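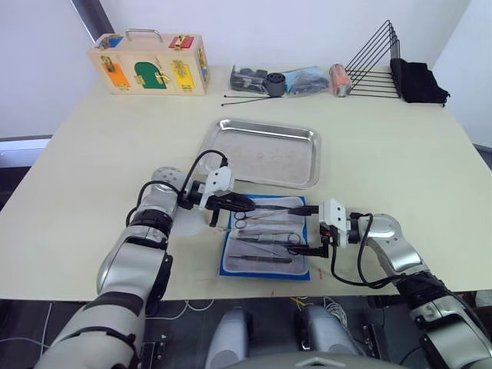 Surgical scissors held above a blue instrument mat.

Running Accounts for Other People
Session 4 handout: passwords, roles, and getting back in when you are locked out
Instructor: Noelia Herrero

Hello again, everyone, and thank you for sticking with me through last session, which ran long (my fault entirely, I got carried away with calendars). I promised to write up the part on access properly, so what follows is mostly what I said in class, with a few things I forgot and one or two that came out of your questions at the end. Please read it before you start the exercise on the last page. It will make a lot more sense that way, and you'll save yourself some scrolling.

Where we left off

We had been talking about the difference between a login and a role. A login is the thing that proves who you are: an email address, a password, and whatever second step the service asks for. A role is what you are allowed to do once you're inside. Many of the messes I get called in to sort out come from people treating the two as one and the same. Somebody needs to post a holiday notice, so they get handed the owner's password, and from that afternoon on there are two people in the world who can delete the entire account.

Our practice service for the course is Panovari, which you all have a seat on now. Panovari has three roles: owner, editor and guest. An owner can do everything, including handing the account to somebody else. An editor can write, schedule and answer messages. A guest can look at drafts and leave comments. Other services use other words, and some slice things much finer, so when you get back to your own work, go and read the role names on whatever you use there before you start assigning them. Ten minutes with the help page and a cup of tea will do it.

The Drudholm story

I told this one in class, but Ga-eun asked me to write it down, so here you go. Drudholm is a small furniture shop I helped a few years back. They had a lovely following and one login for everything, set up by a nephew on an email address he made for the purpose. The nephew moved away, the email address went unused for so long that the provider closed it, and then in March the service asked for a confirmation code, which of course it sent to that address. Nobody could receive it. They spent weeks writing to support and sending in paperwork, and all that time customers were asking questions in messages that went unanswered.

What would have saved them? A second owner with a separate email address, to start with. A recovery email that belonged to the shop would have helped too, and so would a printed sheet of backup codes in the drawer with the spare keys. None of it costs anything, and setting it up takes less time than it took me to tell you the story.

Setting up roles on Panovari

Sign in with your own course login, please, and leave the shared demo login alone for this part. Open Settings, then People. You'll see your own name with "owner" beside it. Choose Invite and type in your partner's email address. Pick "editor" from the menu before you send. If you forget and send it as a guest, don't panic, you can change it afterward from the same screen.

Your partner gets an email with a link in it. The link works for 42 hours, after which it goes stale and you have to send a fresh one. Several of you ran into that over the break and thought you had done something wrong. You hadn't! The message on the screen says "Invitation unavailable," which I grant you is not very helpful.

If the email doesn't turn up, go through these in order:

Check the spelling of the address. I once spent most of a lunch hour on a missing dot.
Look in the junk folder, and in any "promotions" or "updates" tab.
Ask whether your partner already has a Panovari login under another address. If so, invite that address.
Cancel the old invitation before you send a new one. Two open invitations to the same person confuse the system, and both links can end up refusing to work.

Error: "You do not have permission to connect this account"

This came up at three tables, so let me take it slowly. Connecting one account to another needs the owner role on both sides. If you are an owner on Panovari but only an editor on the account you want to connect, you'll get as far as the last screen, press the button, and be turned away. It feels unfair to be let in that far, I know.

The fix is to ask the owner of the other account to raise your role for a little while, make the connection, and then have them put it back. Please do have them put it back. Temporary owner roles have a way of becoming permanent ones, and six months later there is a whole crowd of owners and no one remembers who half of them are.

Iñaki asked whether the owner could just do the connecting themselves. Yes, certainly, and if they're comfortable at a keyboard that is the tidier way. In my experience the owner is often busy, or nervous, or both, and would much prefer you did it. Sit beside them if you can.

Second steps

By a second step I mean the code or the tap on your phone that comes after the password. Turn it on for every owner and every editor. Text messages are better than nothing, and a code app is better than text messages. Whichever you choose, save the backup codes on the day you set it up. Panovari shows them to you once, in a gray box, and when you close the box they are gone and you have to make a new set.

Hongmei told us that at Iglesias, where she works, they keep the codes in a sealed envelope and sign across the flap, and whoever opens it has to make new ones. I like that very much and have been recommending it ever since.

When somebody leaves

Make a list now, while everyone is still friendly and reachable. Write down each account, who the owners are, which email gets the recovery messages, and where the backup codes live. When a person leaves, take them off the People screen the same day, then sign out all devices, then change any password they knew. Do it in that order. And have a look at connected apps as well, as an app that was connected by someone who has left may quietly stop posting. Prodromos lost a batch of scheduled posts that way, and he was good enough to let me tell you so.

Exercise for next time

Work with your partner on the practice account called Prurkatico. It is set up to be a bit of a muddle on purpose. Find out who the owners are, decide who should be, and fix the roles. Then write me a note of no more than 200 words, addressed to the pretend business owner, explaining what you changed and what they need to do next. Use everyday language. Imagine they are reading it on their phone while standing in line somewhere.

Please don't delete anything on the practice account, even if it looks like rubbish, because the other group uses it after you.

Bring the note printed if you can, or send it to me the evening before. Next session we start on comments and messages, including what to do when somebody is cross with you in public. Have an example ready from your own work if you're willing to share one, with the names taken out.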